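Why Does a Toaster Oven Get So Hot (and Why Is the Toast Never the Same Twice)?

By Siobhán Mac Mathúna

A toaster oven is a metal box that gets hot inside. You could stop reading now and know most of it. But you would miss the part about the crumbs, and the crumbs are important.

Let's start with the wall. Electricity comes out of the outlet and travels down the power cord, and it doesn't mind the trip at all, because the cord is made of copper and copper is easy to move through. Think of a wide, empty hallway at school. Then it reaches the heating elements, which are the long thin rods at the top and bottom of the oven. The metal in those is much harder to get through. Think of the same hallway two minutes before lunch. Everybody bumps into everybody, and all that bumping makes heat.

Scientists call this resistance. Your parents may use the same word for what happens at bedtime.

When the rods get hot enough, they glow orange. They also send out infrared, a kind of light your eyes can't see but your skin can feel. You have met it before, on a sunny day or beside a campfire. The infrared shoots out of the rods and lands on the bread, and the bread starts to warm up and dry out.

What happens to the bread?

Nothing, for a while. If you have ever waited for toast, you know this part well. First the water near the surface has to turn to steam and leave. Once the outside of the bread is dry, it can get a lot hotter, and at nearly 300 degrees Fahrenheit the good stuff begins. Sugars and proteins in the bread join up and make new flavors and a brown color. It's called the Maillard reaction, and you say it "my-YAR," so you can correct grown-ups at breakfast. They love that.

If you keep going, the brown turns to black. Black toast is mostly carbon. So is a pencil lead, more or less, and you wouldn't put jam on that.
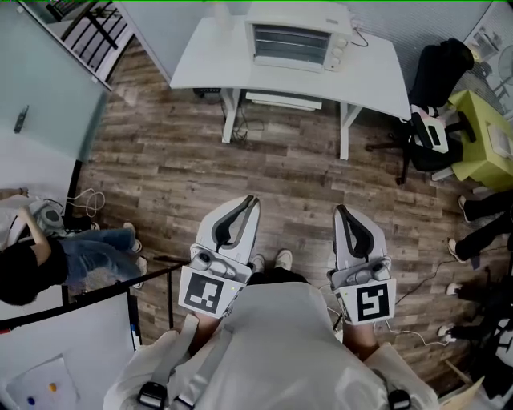

What are the knobs for?

Most toaster ovens have a few knobs on the front. One sets the temperature. One usually tells the oven which rods to use: the top ones, the bottom ones, or both. Another is a timer, and on older ovens it ticks and then goes ding, a sound that can be heard by every dog in the house.

The temperature knob is cleverer than it looks. Behind it there is often a little strip made of two different metals stuck together. When metal warms up it grows a tiny bit, but these two metals don't grow by the same amount, so the strip bends. When it bends far enough, it switches the rods off. The oven cools, the strip straightens, and the rods come back on. It will do this all day and never complain, which is more than I can say for my brother Corrigan when it's his turn to dry the dishes.

Why is the door dark?

Some oven doors are clear and some are tinted, like sunglasses. The tint cuts down the glare and hides the splashes of old cheese. You can still peek through when the rods are glowing. Peek, but don't touch. The glass gets very hot, and so does the metal around it.

Now, the crumbs

Every slice of bread drops crumbs, and they fall to the bottom and stay there. The next time the oven is on, they toast again. And again. A crumb that fell in February may have been toasted 153 times by summer, and by then it's a small black rock that smells like a bonfire. Many ovens have a crumb tray that slides out. Ask an adult to unplug the oven, wait until it's completely cool, then carry the tray to the trash. Walk slowly. I did not walk slowly once, and we were finding crumbs in the hallway for a week.

Rules you have probably heard already

Use a toaster oven only with an adult.

Put it on a flat, steady surface with space around it. Heat needs somewhere to go, and you don't want it going into a curtain.

Keep the cord from dangling where a foot, a cat or a little sister could catch it.

Plug it straight into the wall. A toaster oven is a hungry machine, and a power strip may not be able to feed it safely.

Let it cool for at least 20 minutes before anyone cleans it.

Try this

With your adult, toast one slice of fresh bread and one slice that has been left out on a plate overnight. Use the same setting for both and do them one after the other, letting the oven cool down in between. Before you start, write down which one you think will brown first. Here's a hint: go back and read the bit about water.

Then eat the results, with butter if you have it.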